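# Review: Grevano cloth-grasping policy, wrist-camera release

Grevano is a learned grasp policy for single-layer fabric, released by Talha Durrani and Hiwot Worku at Kurine along with training code and weights. It takes one wrist-camera stream and outputs end-effector deltas plus a gripper command. No depth input, no overhead view. We ran it for three weeks on our own bench with a parallel-jaw gripper and the default settings.

Installation took an afternoon. The calibration script assumes a camera offset that is hard-coded in two places, and only one of them is documented. Tobias Tran found the second on Friday after a day of grasps that landed consistently short. The weights load without trouble once the offsets agree.

Training data is 1,188 teleoperated episodes, all with solid-color cloth on a light surface. We stayed inside that distribution for the first tests: plain fabric, a pale tabletop, jaws closing on a gathered point at the edge of the piece.

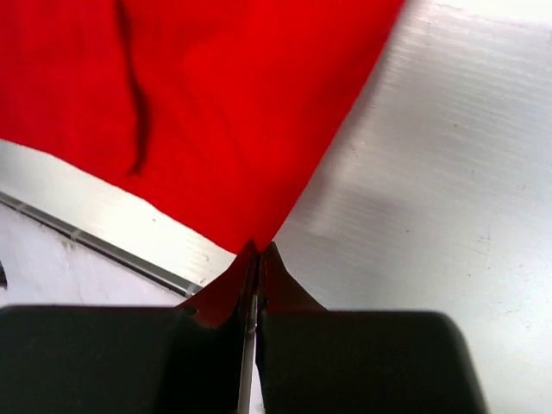

Pinch success is the number the authors report, and it is the number we could reproduce. With 61 trials on flat or lightly creased cloth, the policy failed 13 times. Most failures were early closures, with the jaws shutting above the fabric. Glare seems to contribute. Dimming the bench light reduced early closures, but we changed the exposure setting on the same day and cannot separate the two effects.

Occlusion is the weaker point. Once the jaws close, they hide most of the contact region, and the policy has no force signal to fall back on. The release handles this with a history window of 32 frames. Shortening the window made the arm hesitate before lifting. Lengthening it gave no gain and raised latency enough to notice.

Grasp success also says little about what follows. A deep bunch and a shallow pinch score the same, although only the shallow one is much use for unfolding. Saqib Lodhi rescored our logs by hand with a stricter criterion, and the ranking of the two supplied checkpoints reversed. The paper should have reported both measures.

The Bondosier baseline, which uses an overhead depth camera, is still easier to debug and handles patterned cloth. Grevano needs less hardware and recovers better when the fabric shifts during approach.

Recommended for labs that already have a wrist camera and work with plain textiles. Check both offset values before the first run, and keep the second checkpoint.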